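Letter Cubes: Gathering Demonstrations in Simulation

Project gallery, Wukitdale group

This page collects notes from the letter cube work, which ran through the spring and wrapped up its first round in May. The aim was a set of demonstrations for Dinu, our pick-and-place policy, that we could use to train it on small objects with printed faces. All of the demonstrations on this page were collected in the simulator. The real-arm set is smaller and has its own page.

Kazimír Pešek built the room and the table. Zdeňka Štefanec wrote the task list and did most of the driving. Questions about the files should go to either of them.

How the examples were gathered

An operator drives the simulated arm by hand controller and is given one instruction per episode, such as "put the D on the mat" or "take the Y off the mat." The episode starts when the arm leaves its home pose and ends when the operator presses the button to mark it done. Joint positions, gripper state and camera views are saved at every step. The instruction is saved as plain text next to them.

Cube positions are drawn at random before each episode, within the reach of the arm. Rotation is random too. We throw out a start if two cubes overlap or if one would be hanging over the side of the table. Cubes may start on the mat or off it, and the instruction is picked after the layout, so it always asks for something that is possible.

We recorded 1,551 episodes. Of those, 330 were dropped in review. The usual causes were a dropped cube, the wrong letter, or an operator who stopped partway through and marked the episode done anyway. A dropped cube that was picked up again and placed correctly was kept, and tagged as a recovery. Zdeňka went through the tags a second time in May and changed 22 of them.

Notes on the layout

The room is furnished on purpose. An earlier version had a table on a blank gray floor, and the policy trained on it did poorly as soon as anything else came into view. Kazimír added carpet, walls, a second desk and some things to put on it. Light direction changes between episodes, so the arm's shadow lands in different places on the table. Some operators complained about the darker settings. We kept them.

The letters are printed in more than one color. An instruction never mentions the color, only the letter. We may change that in the next round, when Bonov adds its own instructions to the list.

The hardest starts are the ones where the target cube is close to another one. The fingertips need room on both sides, and an operator who comes in at the wrong angle will push the neighbor. Most people learned to turn the wrist first and then come down. Those who came down first and turned afterward had more of their episodes dropped. Zdeňka's instructions for new operators now say to line up the gripper above the cube, stop, and check the side view before lowering.

Letters that are hard to read from the main camera were left in. The wrist camera usually gets a better look on the way down, and we wanted examples where the arm has to get closer before it commits to a cube.

Files

Each episode is one folder with the recording, the instruction and the tags. Recoveries are listed in a separate index so they can be left out of a training run. The dropped episodes are stored too, in case someone wants to use them as negative examples. Please don't mix them into the main set.

The converter for Priment format is in the tools folder. It skips any episode without a tag file and writes the names of the skipped ones to a log. Read the log before training.

From the collection

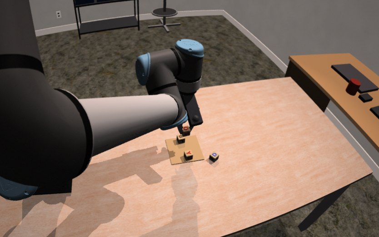 Gripper down by the O cube at the far side of the mat. The Y is near the front of the mat, and the D is on the table to the right.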